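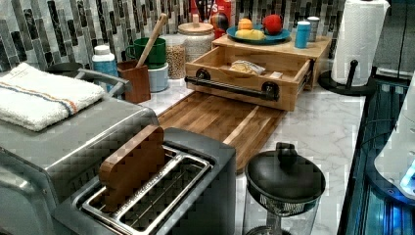
Toaster end of the worktop, with the bread drawer open

Small kitchen, everything lives on the worktop. How would you arrange it?

Asked in Kitchens and Storage, in January

We moved the kitchen bits into their new home at Christmas and I am so pleased with the worktop (white with pale grey veins, I could look at it all day), but I've got very little cupboard space so nearly everything has ended up out on top. Toaster oven, two-slot toaster, fruit, bread, cups, the lot. The run is 108 cm along the back before you get to the hob.

The best thing I've bought is a bamboo drawer with a chunky black pipe handle. Bread goes in it, and then a little riser shelf sits on top for the fruit plate and cups. It's called the Storora and it has changed breakfast for the better! The trouble is that the chopping board has nowhere to go except flat, with one end tucked under the drawer unit, so every time I want to slice something I have to work around the whole stack. I've also got into the habit of keeping a folded towel on the toaster oven because it's the only flat spot going.

So, three things really:
1. Where would you put the chopping board?
2. Is a riser on top of a drawer a daft idea, or is it all right with fruit on it?
3. Is the towel a problem?

I don't want to hide everything away. I like seeing the oranges and lemons out, and the slice-of-bread-shaped wooden block stays in the toaster when it's off, it makes me smile. I'd just like to be able to make a sandwich.

3 answers

Answer 1 (accepted by the asker)

What a lovely lot of stuff to play with! I did mine last spring and got properly hooked on it, so here goes.

Start with the board. Mine used to be under things as well and I ended up cutting tomatoes on a plate. Take it out completely and give it the middle of the worktop, nothing on it, nothing over it. Then everything else has to fit round the board. It feels wasteful for a day or two and then you wonder how you ever cooked without it. If you really can't spare the middle, stand it on its edge against the tiles, but you'll need something heavy either side or it slides. I use a Nolla rack for this, the two-slot one, and the board is 2 cm thick so measure yours first.

The riser is fine as long as it has feet that grip. Fruit is heavier than people think, so I'd keep the plate over the middle and put the cups at the ends. Or split them up: fruit plate on its own light-coloured board at one side, where you can grab a banana on the way out, and the drawer left with nothing on top.
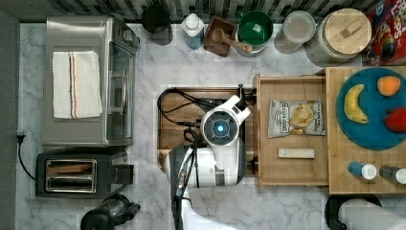 Along the back I'd have a single row and no more than that. Mugs, a bowl, the jar with the wooden lid, a small box with a scoop in it for whatever you scoop (oats, in our house). Tall things like cereal go in the corner, where they don't block your light. One row means you can wipe in front of it with one sweep of the cloth, and I love that part more than I should.

Drawer: bread on the left, crisps on the right, and don't let it fill up with letters. Kitchen roll at the far end on a stand. If you've got a Plesow one the base is heavy enough to tear off a sheet with one hand – very satisfying.

The towel needs to move before you switch the oven on, every time. The tops of those things get seriously hot. A hook costs next to nothing, and I put mine 15 cm in from the end of the tiles.

Do post again when you've had a go, I'd love to see how you get on!

Answer 2

Agree about the towel, please don't leave it there with the oven on. Also check the booklet for how much gap the oven wants behind it and at the sides. They differ. Unplug the toaster when you're cleaning and keep the lead from trailing where you chop.

And take the wooden bread out before anyone pushes the lever down! I'd have it on the shelf with the cups, but I can see why it's in the toaster.

Answer 3

get an Ebihara trolley. mine is 58 cm wide and it took the toaster, kettle AND the fruit. brilliant thing, wheels are a bit squeaky

Comment from the asker

Thank you all, this is great. Board is out from under the drawer as of this morning and I made a cheese and pickle sandwich on it to celebrate. Hook is on the list. No room for a trolley, sadly, the door opens inwards – but my sister has seen the answer and now wants one.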